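Kitchen scissors, one pair

I went through the kitchen drawer again and took out everything that duplicated something else. The test for scissors was simple: open a 500 gram bag of rice, trim the string off a roast, cut a sheet of baking paper along a fold. Any pair that chewed the paper went to the garage for tape and cardboard.

The survivor has gray handles lined with orange. One loop is long and takes three or four fingers, the other is shorter and rounder for the thumb. I keep it closed on the counter while I cook, and it goes back in the drawer last.

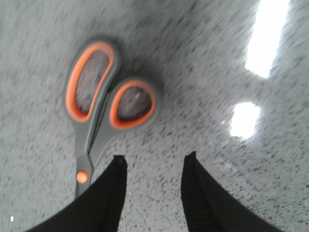

Last updated: 16 May 2020

Cleaning is by hand, with a soft brush at the pivot, then a dry towel. I put one drop of mineral oil on the joint every August and work it in with a few strokes. Bernice Abugri asked in the comments about sharpening. I use a 300 grit stone for a nick and a 3000 for finishing, on the beveled side only. The flat side gets one light pass to take off the burr.

The speckled counter hides crumbs well, so I wipe it before putting any blade down. Grit in the pivot is what ruined the last pair. Next is the drawer with the peelers.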